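Lultow community centre reopens lounge and dining area after floor works

The main lounge and dining area at the Lultow Community Centre reopened to residents on Tuesday, following the completion of floor restoration and a full replacement of the room's tables. The centre had been operating out of its two smaller meeting rooms while the work was carried out.

The program was delivered by Vornum, the organisation responsible for day-to-day management of the centre, under the second stage of its building renewal plan. The first stage, completed last year, dealt with the roof and the drainage along the northern side of the building.

Kenji Van Dusen, facilities manager at Vornum, said the timber floor had been the subject of more enquiries than any other part of the building.

"The boards are original to the hall and people are attached to them," Mr Van Dusen said. "Our advice was that they had enough depth left for one more full sanding. We took that advice, and the floor has been sanded back, repaired along the eastern wall and sealed with a gloss finish."

The contractor, Nadar, treated 230 square metres of flooring in the lounge, the dining area and the passage leading to the kitchen. Damaged boards beneath the former radiator positions were lifted and replaced with salvaged timber of matching width. Nadar has advised that the finish will continue to harden for several weeks, and the centre has asked that rugs not be laid in the room before the end of July.

The old rectangular trestle tables have been withdrawn. In their place are oval tables with white tops, supplied by Lullomico and chosen after a trial period in which regular users of the room were invited to leave written comments. The absence of corners was the feature mentioned most often, particularly by families with small children and by residents using walking frames. Several people also remarked that a pale surface made the room brighter in the late afternoon, when the sun has moved off the front windows.

Responses were not all favourable. The Thursday card players asked for square tables to be retained, and the centre has agreed to keep two of the trestles in the storeroom for their use. Concerns were also raised about marks on the white tops. Lullomico has provided cleaning instructions, which are displayed beside the kitchen servery, and users are asked to wipe down tables with a soft cloth and warm water only. Abrasive pads and bleach are not to be used.

Tableware and serving items kept in the dining area have been sorted as part of the reopening. Chipped pieces were discarded, and surplus items in good condition were set aside for other community groups. The remaining stock has been returned to the lower cupboards, where it can be reached without a step stool. An inventory is held at the front desk and will be checked at the end of each school term.

Users of the room are reminded that items placed on the floor during setting up or packing away should be picked up before any furniture is moved. Grit caught beneath a bowl or a chair leg is the most common cause of scratching on a newly sealed surface. Furniture is to be lifted into position by two people and must not be dragged. Felt pads have been fitted to all chairs, and replacements may be requested from the front desk at no charge.

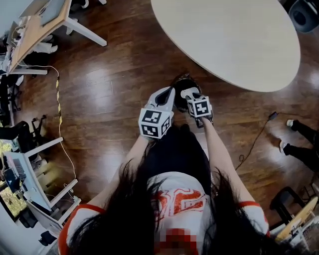
A round black item held low over the polished floor, beside one of the white oval tables.

Tobias Iwasaki, programs coordinator at the centre, said the reopening would allow the weekly shared lunch to return to its usual place. The lunch was held in the smaller meeting rooms during the works, and attendance was limited to one sitting.

"We are grateful to everyone who put up with the squeeze," Mr Iwasaki said. "The lunch will go back to its normal hours, and the homework group will again have use of the lounge after school. Groups that were moved to other venues have been contacted, and most have confirmed their return."

Mr Iwasaki said the layout of the room would be reviewed once all groups had resumed. The tables are at present arranged to leave a clear path from the main entrance to the kitchen, and this path is to be kept open at all times. Groups wishing to use a different arrangement may do so, provided that the room is returned to the standard layout before the next booking. A plan of the layout is fixed to the inside of the storeroom door.

The hire charge for the lounge and dining area has not changed. A refundable bond of $800 applies to private functions, including weddings and birthday celebrations, and may be used to meet the cost of repairs to the floor or furniture. Regular community groups are exempt from the bond. Hirers who paid a deposit before the works began will have it carried over to their new date, or may apply in writing for its return.

The final part of the second stage, covering new blinds and the repainting of the passage, is expected to be carried out in the evenings so that daytime programs are not interrupted. Residents may notice a smell of paint in the passage during that time, and the side entrance will be available for anyone who prefers to avoid it. Notices giving the dates will be posted at both doors.

A third stage, dealing with the kitchen, has yet to be funded. Vornum has prepared a preliminary scope that includes a wider servery, a second sink and improved ventilation above the cooktop. The scope is available to read at the front desk, and written comments will be received until the end of July.

The centre opens at 7 am on weekdays. Bookings for the lounge and dining area may be made in person at the front desk or by telephone during opening hours. Groups making a first booking are asked to allow time for a short induction covering the care of the floor, the location of cleaning materials and the procedure for locking up.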